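# Sodcombe toy library sorts its way toward an October reopening

If you have walked past the old Godinho building on Jellillow Street lately and wondered about all the rattling, it's the toy library, and they are having a very thorough summer clear-out. Shelves have come down, boxes have been tipped out, and every last car, puzzle piece and plastic carrot is being looked over before the doors open again in October.

The library has been lending toys to Sodcombe families for years, and like any well-loved place it had gathered up far more than it could keep track of. The list made before the work began ran to 3,943 pieces. By Thursday, August 10, 2023, the sorters had been through 2,215 of them, and 1,674 of those were already bagged and labeled for the new shelves. The rest are waiting on a missing partner, a wash or a decision.

"Play food is the worst, and I say that with love," said Tanvir Liyanage, who is running the sort and has hardly seen the top of the long table since June. "Every family brings back the basket, and every basket has something extra in it from their own kitchen. I have a whole shelf of spoons now. Some of them might even be ours!"

Odds and ends that don't belong to a set go into gray metal bins until someone can match them up. A pink triangular piece a lot like a slice of pizza was in one of them, along with a light teal spoon, a teal-blue plastic block and a rounded brown and orange thing with a crumbly look to it.
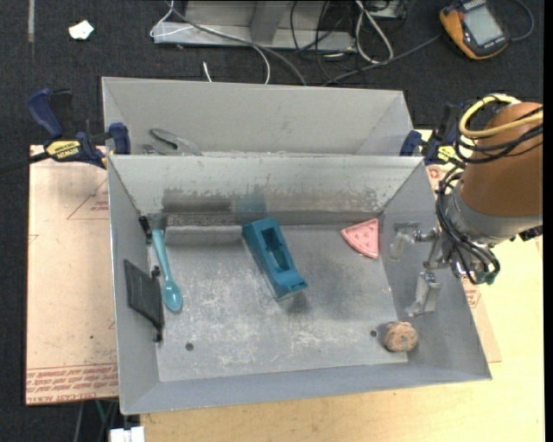
## What happens to the leftovers

Pieces that can't be matched by the end of September will go out on a free table by the front entrance, and anyone is welcome to take a handful home (teachers especially, Liyanage says, as they always seem to know what to do with one lonely block). Over 186 families are signed up to borrow this fall, and there is still room for more.

The library would also be very glad of clear zip bags, sticky labels and shallow baskets in decent shape. Drop them at the side door on Manier Lane any weekday morning, and if you think you have a piece of the wooden farm set at home, please bring that too. The barn door has been missing since spring.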